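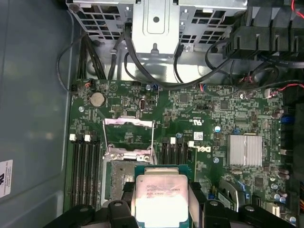 Xeon held over the open socket, green Dell board, case still on.

Old Workstation Tips — cleaning, repasting, putting it all back

Last updated December 14, 2025

Quick ones this time, been meaning to type these up since April. Mostly for the big secondhand office towers people buy cheap and run under a desk in the shop. Most of it works on any desktop.

BEFORE YOU OPEN IT
Shut down, pull the cord, hold the power button a few seconds. Touch bare metal on the case. Do it again every time you come back from getting coffee.

Take a phone picture of the cables. Then another from the side. You will want the second one.

Muffin tin for screws. One cup per step, go clockwise. Cover screws first, cooler screws next and so on. Egg carton works too but tips over.

DUST
Outside if you can. Short bursts, can upright. Hold the fan blades still with a finger or a pencil eraser.

A cheap 2 inch paint brush, natural bristle, gets the fins on the cooler better than air does. Knock the brush out on the step, not over the case. Keep it for this only, no going back to trim paint with it.

Filters on the front panel — rinse in the sink, shake, leave on a towel overnight. If they are greasy (kitchen computers are the worst) a drop of dish soap.

OLD PASTE
Run the machine ten minutes before shutting down so the paste softens. Twist the cooler a little, then lift. Never yank straight up.

Coffee filters and rubbing alcohol. Paper towels leave fuzz. Wipe from the outside in so you don't smear it down the sides of the chip. Stubborn stuff, lay a damp filter on top and wait a couple minutes.

New paste: a pea in the middle for small chips, an X for the big server ones. I use the Kelent gray tube, goes a long way. Cap it tight and store it tip down in a jar.

THE CHIP AND SOCKET
Hold by the edges only. Match the little corner triangle on the chip to the mark on the socket. Straight down, let it drop in by its own weight. If it won't sit flat pick it up and look again, dont press.

Don't touch the contacts underneath. Don't blow in the socket either, spit is real. A bent pin needs good light, a magnifier and a quiet house.

Cooler screws in a cross pattern, few turns each, then round again. Stop when they stop.

MEMORY
Push till both clips snap. Machine beeps and no picture? Nine times out of ten it's a stick not all the way in. Mine has 32 gigs and I have reseated every bit of it more than once.

BACK TOGETHER
Leave the side off for first power up. Watch the fans spin, listen for a wire ticking. Then close it.

If the clock is wrong every morning change the coin battery. Cheap, takes a minute. Write the date on the new one in marker.

Label the power brick and cords with masking tape while your down there. Future you says thanks.

WHERE TO PUT IT
Off the carpet. I screwed four scrap blocks under a shelf offcut and its been fine for years. Keep a hand's width behind it for air — and not next to the table saw, please.

Next page: squeaky drawer slides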